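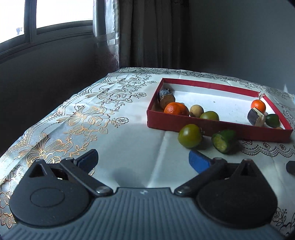

By the Toststead staff
Filed under: Infrastructure, Databases
4 min read

Groteo moved its order-processing platform off a single self-managed relational database last September. The replacement is a partitioned setup on Karaca, a managed storage layer. We spoke with the engineer who led the migration, who asked to be identified by role only.

The old system was a primary with two read replicas. Write volume had outgrown the primary's disk throughput, and schema changes on the largest table were taking most of a night.

"We could have bought a bigger machine," the lead engineer said. "We had done that twice. Each time the vacuum process fell behind again within the year."

The team first listed every service that connected to the database directly. There were 46. Most used a shared client library, but six opened their own connections with hard-coded credentials, and these had to be rewritten before any data could move.

"That was the slow part. The storage work was scheduled for one quarter and it took one quarter. The connection cleanup was scheduled for two weeks and took most of the spring."

Partitioning was done by merchant ID. Date was considered and dropped because nearly all writes land in the current day, which would have put the full load on one partition. The engineer said merchant ID has its own problem: the largest merchants are much larger than the rest. Groteo gives those merchants dedicated partitions and hashes everyone else.

To keep the two systems in step during the move, the team used Garkness, an internal tool that reads the write-ahead log and replays changes against the new store. Garkness also samples rows from both sides and compares checksums. In the first full comparison it reported 1690 mismatched rows.

"All of them were timestamps. The old database kept microseconds and our export job cut them to milliseconds. We fixed the job and reloaded the tables it had touched."

Reads were switched first, one service at a time, behind a flag. Writes were switched together at 2 a.m. during a planned pause, with order intake queued upstream. Replication then ran in the opposite direction so that the team could return to the old primary if needed.

Asked what is still unfinished, the engineer named cross-partition reporting. Finance queries that used to be a single join now run against a nightly copy in the warehouse, so their results can be a day old.

"Finance accepted that for monthly reports. They did not accept it for refunds, so refunds have a separate index. I would like to get rid of it, but there is no date for that."

The old primary is still running in read-only mode. It will be shut down once the last audit export has been checked.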